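Speaker notes – Daylight in small living rooms
Version 1/22/20, Yolandi Zulu
Slot: 30 minutes including questions

Opening

Say who I am and that the work was done at Girkero with Lerato Mtshali. Thank Shireen Matlala for the slot. No history of the firm.

State the subject: how wall, floor and furniture finishes change the daylight in a room when the window can't be changed. Most of the flats in the Stoltgate survey fall into that group. The tenants can paint and move things. They can't cut a bigger opening.

Terms

Keep this short. The audience will know most of it.

Daylight factor: the light level at a point indoors, divided by the level outdoors at the same time under an overcast sky, given as a percentage. Direct sun is left out.

Reflectance: the share of light falling on a surface that comes back off it. White matt paint is high, often above 0.8. A dark grey can be below 0.2. Quote the paint maker's figure where there is one and measure where there isn't.

Sky component and internally reflected component: the first depends on what part of the sky a point can see. The second depends on the room. Everything in this talk concerns the second.

The survey

300 rooms, all on the Stoltgate estate. 2,651 readings at table height. Rooms with windows on two sides were dropped before the analysis. Sheena Dunbar did the readings and will take questions on the meter.

Give the weak points early. The readings were taken in June, so the outdoor levels were high and stable. Curtains were tied back in every room, which flatters the result – people don't live like that. Net curtains were taken down where the tenant agreed, and the room was left out where they did not.

Main result

Near the window, wall colour makes little difference. The sky component is large and swamps the rest. At the back of the room the order is reversed, and a change from dark to light walls is easy to measure.

The ceiling matters more than people expect in rooms with a pale floor. Light reaches the floor first, goes up, and comes down again at the back. A dark rug under the window breaks that path. Pause here, someone always asks about rugs.

Furniture: tall pieces on the side walls cost more light than low pieces in the middle. Upholstery colour has a small effect unless the piece sits close to the window.

Dark walls

Do not tell people to avoid them. A dark wall beside a window gives strong contrast between the glass and its surround, and some people find that tiring to read against. Others like it. The remedy is a lighter reveal or a pale frame, which gives a step between the two.

Dark walls over a light floor are a common pairing in the Paisan show flats. The floor does most of the work there. Ask the room to judge the walls and the floor separately before I give the next point.
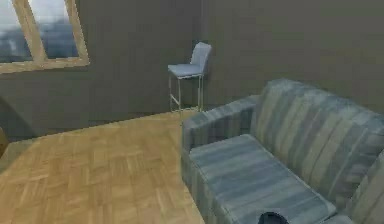 What to change first

Order of work for a tenant with a small budget:
1. Clean the glass, both sides.
2. Clear the sill and the floor in front of the window.
3. Paint the ceiling white if it is anything else.
4. Paint the wall facing the window.
5. Paint the side walls.
6. Leave the window wall until last. It receives the least daylight.

If time is short, read out items 1 and 4 only.

Modelling

One minute at most. The Arow model agrees with the readings at the front of the room and reads high at the back. Nokuthula Coetzee thinks the fault is in the furniture, which the model treats as plain boxes. We have not tested that yet.

Questions likely to come up

Gloss paint: raises glare more than it raises the light level. Matt or eggshell is fine.

Mirrors: useful on a side wall near the window, less so at the back.

North-facing rooms: the daylight factor method makes no allowance for direction. Say so and refer to the handout.

Rooflights: outside the survey.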